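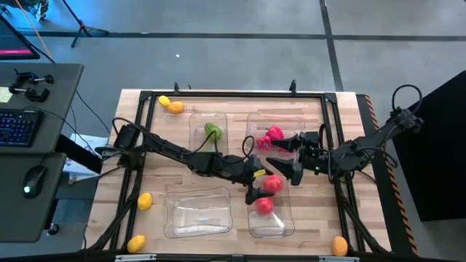
Skerner's second album showed up at my door in January, on vinyl, in a sleeve the color of weak tea. It's called Ovine and there are 9 songs on it, two of which are mostly breathing. The sticker says it's number 641 of 900, so I'm not exactly early.

Side one is the band I fell for at the Zuvdale show, all elbows and cheap organ. Side two slows way down - the closer, "Guimarães," takes four minutes to find its second chord. My neighbor knocked to ask if something was broken.

I've played it every night this week anyway. The drums still sound like they were recorded in a closet, and I'd like to rent that closet.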